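A Morning at the Boltley Mill

I had been meaning to visit the Boltley paper mill for years, and in March I finally took the early train up the valley with a thermos, a notebook and far too many sandwiches. The mill opens its doors once each spring, and if you have any fondness at all for stationery (I have a cupboard full of it, which my family has opinions about) I can't recommend the trip warmly enough.

From Jaltden station it's a pleasant walk along the river, mostly downhill on the way there, which of course means mostly uphill on the way back with a bag full of paper. We were met at the gate with coffee and sorted into groups. Mine had 32 people in it, and we shuffled off happily behind our guide, Muthoni Massawe, who has a big voice and needed every bit of it once we got near the beaters.

The beater room was my favorite. Cotton rag goes in at one end looking like somebody's torn bedsheets and swirls round and round in the water until it's as soft as oatmeal. You feel the thump of it through the soles of your shoes. Next door, two vat workers were pulling sheets by hand, dipping the mold, lifting it, giving it that little shake side to side, and laying the wet sheet down on felt. I could have stood there until lunchtime. The old drying loft is up 59 steps, steep ones, and I stopped halfway to admire a window that wasn't all that admirable. The loft itself is lovely, though, long and dim, with a smell like clean laundry.

After the loft we talked about what people do with all this paper once it leaves the valley, and the conversation turned to handwriting. Muthoni said a sheet only comes alive when there's a mark on it, and that a brush, a dip pen and a cheap ballpoint each ask for something different underneath. I've been thinking about that ever since. A few quick strokes on a bare white surface can hold your eye for a surprisingly long time, whatever they were made with.
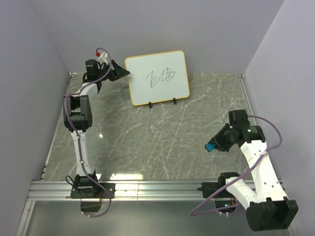 Muthoni thinks most people choose paper that is too smooth. A little tooth slows the hand down, she told us, and the slower hand is nearly always the nicer one. She sends beginners home with the Stalia, a cream sheet with a soft surface, and keeps the heavier Shevchuk for anyone who works with a lot of ink.

I bought both, naturally. The shop is a small room by the gate, and the line went out the door, but everyone was chatting and comparing bundles, so I didn't mind a bit. The offcuts bin is the real treasure: 3 dollars a bag, and mine had some deckle edges in it that I've already turned into bookmarks.

If you go next spring, wear flat shoes, bring a sweater for the vat room and get there before ten. I caught the afternoon train home with the Shevchuk flat on my knees the whole way, and I still haven't dared to write on it.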